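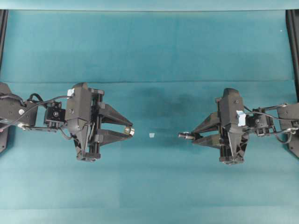 Zwei Arme sind nicht doppelt so teuer wie einer, sie sind doppelt so interessant. Diesen Satz sage ich inzwischen jedem, der in unsere Werkstatt kommt und mich fragt, womit man beim Roboterbau anfangen soll. Die übliche Antwort lautet ja: mit einem einzelnen kleinen Arm, der Klötzchen von links nach rechts stellt, und wenn das klappt, sieht man weiter. Ich halte das für einen Umweg. Wer nur einen Arm baut, baut sich ein Förderband mit Gelenken. Sobald ein zweiter gegenübersteht, fängt das Basteln erst richtig an!

Unser Gestell heißt Istia, die Werkstatt Lallow, und wir sind eine Handvoll Leute, die sich abends die Drehbank, den Lötplatz und eine viel zu kleine Kaffeemaschine teilen. Intan Ismail hat das Gestell entworfen, ich habe verkabelt (und neu verkabelt, und noch einmal neu verkabelt). Die beiden Arme kommen von links und rechts herein und treffen sich über einem blaugrünen Tuch. Als Material haben wir bis jetzt 2.000 Euro ausgegeben, verteilt auf mehrere Geldbeutel. Das ist Geld, keine Frage, aber es ist weniger, als manche Leute hier in ihre Fahrräder stecken.

Warum nun zwei? Weil fast alles, was wir mit den Händen machen, ein Festhalten und ein Tun ist. Ein Deckel wird gehalten und gedreht. Ein Stecker wird gehalten und ein anderer hineingeschoben. Mit einem Arm braucht man dafür einen Schraubstock oder eine Vorrichtung, und dann baut man plötzlich wochenlang Vorrichtungen. Mit zweien stellt man zwei metallene Teile Spitze an Spitze und merkt, wie herrlich schwierig das ist. Die Finger müssen auf eine gemeinsame Linie, und jedes Spiel in jedem Gelenk zählt doppelt. Ich habe in den ersten Abenden an diesem Aufbau mehr über Toleranzen gelernt als in den Jahren davor.

Pak-hei Chou widerspricht mir da gern. Anfänger, meint er, verlieren bei zwei Armen die Geduld, weil sie nie wissen, welche Seite den Fehler macht. Da hat er einen Punkt. Im August haben wir 5 Abende lang einen Versatz gesucht, und am Ende war es eine lose Klemmung am Gestell, also keine der beiden Seiten. Trotzdem: Diese 5 Abende waren die bestbesuchten des ganzen Sommers. Alle standen herum und hatten eine Theorie. Einem einzelnen Arm, der brav seine Klötzchen stellt, schaut dagegen nach zehn Minuten keiner mehr zu.

Noch eine Lanze möchte ich brechen, und zwar für das Unfertige. Es gibt in der Szene einen Hang zu perfekt verlegten Kabeln und lackierten Verkleidungen, gerade bei Projekten, die gefilmt werden. Bei uns laufen die Kabel in großen Bögen außen herum, und an den Greifern klebt Klebeband, links weißes, rechts hellblaues. Ich mag das. Außen liegende Kabel kann man anfassen, tauschen und verstehen. Aiman Sitompul, der bei uns die Software schreibt, wollte anfangs Kabelketten einziehen – inzwischen fragt er nicht mehr danach. Was offen liegt, trauen sich auch Neue anzufassen, und von den Neuen lebt so eine Werkstatt.

Mein Rat an alle, die gerade überlegen, ob sie sich allein in den Keller setzen oder sich zusammentun: Tut euch zusammen, und baut gleich das Paar. Kauft billigere Gelenke, wenn es sein muss, verzichtet auf die schöne Grundplatte, nehmt ein Tuch. Unsere nächste Aufgabe ist übrigens eine Stiftkappe, die auf den Stift soll. Wer beim Fluchen helfen will, ist willkommen.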